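Glaze bench notebook, Dristhorpe
Tuesday, December
7 min read

Continuing the crazing problem on the pale green gloss. The last batch from Wolico went through the same schedule as the one before it and came out with a craze network on the inside of every bowl. Plates from the same firing were clean when unloaded and had started to craze by the next morning. Same body, same bisque, same kiln. The glaze bucket was new.

Checked the bucket first. Specific gravity was within our usual range and the slop had been sieved properly, with no grit on the mesh. I do not think this is an application fault. Glaze thickness at the well of the bowls is a little heavy, which makes crazing more likely, but the plates are not heavy at all and they went the same way.

The recipe card has been copied at least twice and the two copies differ. The older one lists a potash feldspar. The newer one says only "feldspar," and the bag on the shelf is soda. Soda has a higher expansion than potash, so the substitution moves the fit in the wrong direction. It is a small effect at this level of feldspar and may not account for the whole thing. It needs to be ruled out before anything else is changed.

Silica is the other suspect. The Horgan bag we opened for this bucket is a coarser grade than the one we had been using. Coarse silica dissolves more slowly into the melt, and with a short soak a portion of it stays behind as grains. The analysis on paper is then correct and the glass itself is short of silica. Shortening the soak in the fall to save kiln time would have made this worse. I would like that decision looked at again.

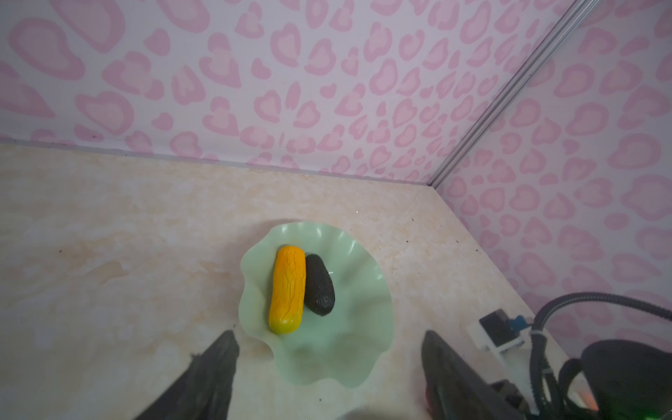 Set up the line blend after lunch. Base is the current bucket recipe, weighed fresh in small batches. End member is the same recipe with added silica, fine grade, and the clay raised slightly to hold the ratio so the surface stays glossy. There are 8 steps, marked on the foot in iron oxide wash. A second short series swaps the soda feldspar back to potash with nothing else altered. Tiles are cut from the same slab and bisqued together.

Notes on weighing: the small balance drifts when the extractor is running. Tare before every material and turn the fan off for the fine additions, mask on. Materials were added to water and left to slake, then put through the 80 mesh twice. I discarded the first potash batch after losing track of whether the whiting had gone in.

Dipping was done with the tongs, count of three, one coat. Upper third of each tile dipped again to get a double thickness. If the top crazes and the bottom does not, the fit is marginal and application control may be enough for production. If both craze, the recipe has to move.

Firing: back to the old schedule with the full soak. Cooling is natural down to 700, then damper closed and left alone. No cracking the lid early. Part of the trouble in the last load could be ordinary thermal shock from unpacking hot, and I do not want that mixed in with a fit problem. Unload only when the shelves can be held in a bare hand.

Test after unloading: ink wipe on all tiles, look under the loupe, record. Then the freezer and boiling water cycle, 7 rounds, ink again after each round. Any tile that survives goes on the windowsill with the date on the back, for delayed crazing. The Famano body takes up moisture over the months if it is at all underfired, and that will craze a glaze which passed every quick test. Absorption check on three offcuts from the same slab, boiled and weighed, to see where the body is.

Bowls from the crazed load are set aside on the lower rack. They are not to be sold as functional ware. Refiring may close the lines for a while but does not change the expansion, so I see no use in it.

To do:
- rewrite the card with the feldspar named in full, destroy both copies
- label the coarse silica and move it to the clay side
- order fine silica
- new witness cones, top and bottom shelf
- check the thermocouple against the cones, last load looked a touch cool at the bottom

Kiln is loaded, start set for 6 a.m.

Recent entries
Shivering on slip-cast handles
Absorption results, Famano body
Ball mill relined
Pinholes over iron wash

Dristhorpe glaze bench | Contact the workshop | Back to top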